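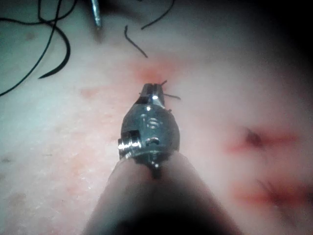
2 min read

Equipment planning: the suturing bench

The Delville training lab has to put in its equipment request by the end of June, and most of this year's money will go to the robotic suturing bench. Zahira Pattinasarany has been going through the running costs, and the robot arms themselves are a small part of them. Instruments and practice pads are what we keep reordering.

Needle drivers are the larger cost. Each one is retired after a set number of uses, so the line has to be planned by the session – a quiet month costs us much less than a busy one.
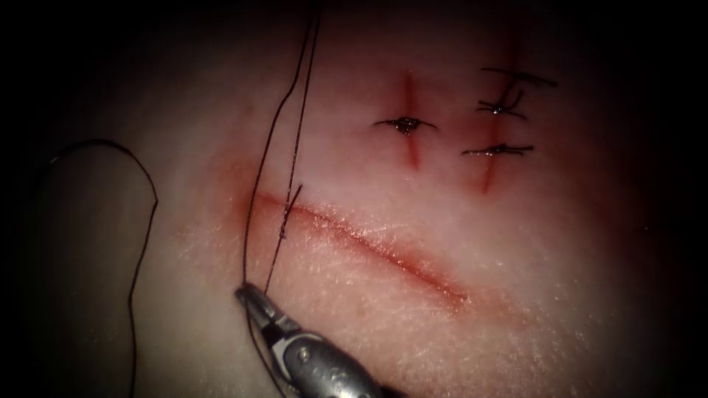
Pads are cheaper, but we go through more of them. Femari has quoted 135 dollars a box, and Simanjuntak is still working on a price for the same size. We would like to stay with one supplier, as a change of pad means checking the camera and lighting settings again. 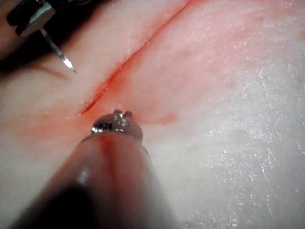
Needle and gripper on either side of an incision.

Kamarul Goh has asked for two spare needle drivers to be kept on the shelf. The draft budget sets aside about 3000 dollars for spares, with suture and needles on a separate line. The service contract with Starholm also comes up for renewal, and we have asked for a quote that includes loan instruments during repairs.
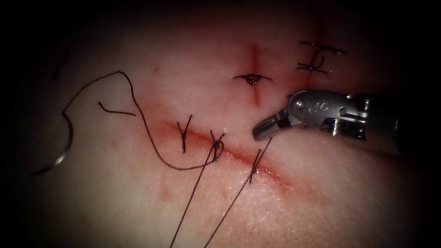 What we need from you

Send your expected bench sessions for the coming year to Zahira, month by month if you can. Include student sessions and any demonstrations.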